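Three kitchen quotes in, and I have some doubts about the phrase "soft-close included."

Quote one, from Stuvau: soft-close on the doors. The drawers are an "upgrade." You find this on page four.

Quote two says 50 colours. I asked to see them. There were a lot of greys with names like Harbour and Fog, plus a green I'd call sage and they call Studdale Moss.

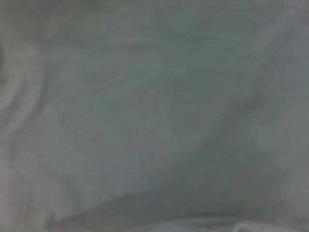
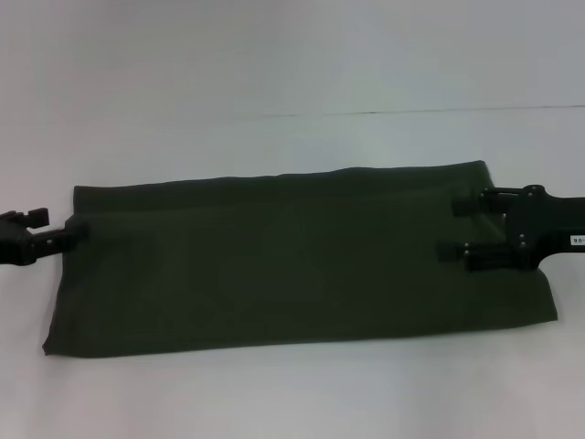
Anyway, benchtops. The rep told me laminate is "basically stone these days." Is it? Then why is the stone one so much dearer, mate?

$269 for a single pull-out bin. A bin! On rails!

My neighbour Katalin Gál had hers done in September and swears by the 300 mm spice pull-out. I've seen it. It holds a bottle of oil and a box of foil.

Also, "lifetime warranty" on hinges. Whose lifetime? I asked. He said he'd email me. That was Sunday.

Quote three came back with 26 line items and one of them is just "allowance." Allowance for what? They couldn't say until demolition.

Wael reckons I should keep the old carcasses and only swap the doors. Fundetti does that, supposedly. I'll believe it when someone turns up with a tape measure.

Still no email about the hinges.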